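Okay, warehouse nerds, I've been promising a thread on dock levellers for ages and it's Tuesday, I've got a coffee, let's go.

Quick background for new people. I look after receiving and dispatch at a food importer. Olives, oil, tinned tomatoes, a frightening amount of feta in brine. Seven dock doors, and until this winter every one of them had a mechanical leveller older than some of our pickers.

If you've never used one: a mechanical leveller is the plate that bridges the gap between your dock and the truck bed. You pull a chain, springs push the plate up, you walk it down onto the trailer. Simple as a mousetrap, and when the springs are tired it's about as friendly as one.

Ours were tired. You'd pull the chain and get half a lift, so you'd pull it again, and then somebody would get a pry bar. Please don't get a pry bar.

So we swapped doors 3 and 4 to hydraulic. One button. You hold it, the deck comes up, the lip swings out, you let go and it floats down onto the trailer. I stood there the first morning doing it over and over like a kid with a lift button.

We went with Clarnia units. I'm not getting anything for saying so, we paid full whack. The other quote was from Kourkoulas and their gear looked great too, but the lead time would have pushed us into the Easter rush and I wasn't game.

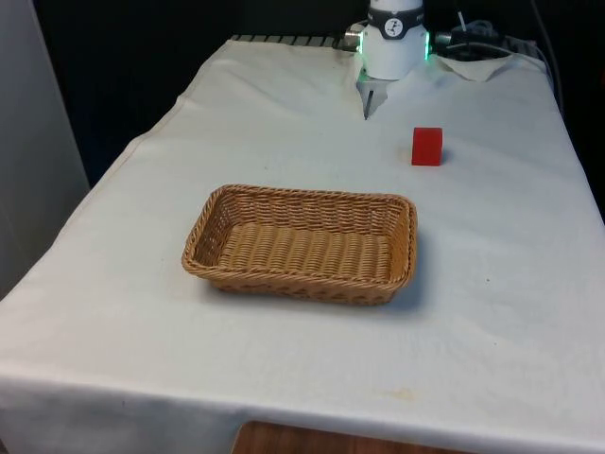
Biggest surprise was how much nicer it is for the forkie drivers. The old plates had a bump where the lip hinge sat proud of the deck. You'd hit it 83 times a shift (Panagiotis Petkov had a clicker in his pocket one day, so that's a real number) and every one of them went straight up your spine.

Panagiotis drives our counterbalance and he's been off the painkillers since the swap. Says he got home and mowed the lawn. I'm calling that a win!

Some things I wish I'd known before ordering, in no special order.

Measure your pit. Then measure it again at the back, where the concrete has crumbled. Door 4's pit was 30 mm out of square and the installers had to cut and re-weld the frame angle. It cost us an extra day and a very awkward phone call.

Check your lip length against the trucks you really get. We get a lot of fridge trailers, and the bumpers plus the step at the back of a fridge body eat up more lip than you'd think. We went up a size. Wish I'd done the same on the old ones years ago.

Clean the pit out before the installers arrive. Ours had a broken pallet, nine hundred years of shrink wrap, a glove, and a tin of Stomano peppers that was still in date. Nobody would eat them. I would've eaten them.

Ask where the control box goes! The default spot on ours was right behind where we stage outbound pallets. We had it shifted to the other side of the door so you can see the trailer while you're holding the button.

And get the maintenance prop shown to everyone. It's the bar that holds the deck up while someone's underneath. It has to be locked in before a single finger goes in that pit, hydraulic or not. We did a toolbox talk on it and I made every person put it in and take it out themselves, office staff included.

Wheel restraints are a separate topic and I have OPINIONS. Short version – chocks are fine until the day someone forgets them. We've put a traffic light on both new doors, red outside while the deck's in use, and the drivers took to it straight away.

Someone in the replies last week asked about power. The units run off a small motor each, so we needed an electrician to run two new circuits. Get that booked early. Ours had a cancellation or we'd have had two very expensive steel doorsteps for a fortnight.

Bookings for the doors all live in Grokis, the dock scheduling thing we use. I've started steering the heavy stuff to 3 and 4 and leaving the light cartons on the old doors. Turnaround on the oil containers is noticeably quicker and there's a lot less swearing on the radio.

Doors 1 and 2 are in next year's budget, fingers crossed. Door 7 is the cursed one with the slope and will probably outlive me.

If you've got hydraulic units that have been in for a decade or more, I'd love to hear how the seals have held up, especially anyone near the coast. Salt air and brine drips are my two big worries.

Will do one on dock seals and shelters next if people want it. I've got photos of a shelter that a B-double wore home like a scarf.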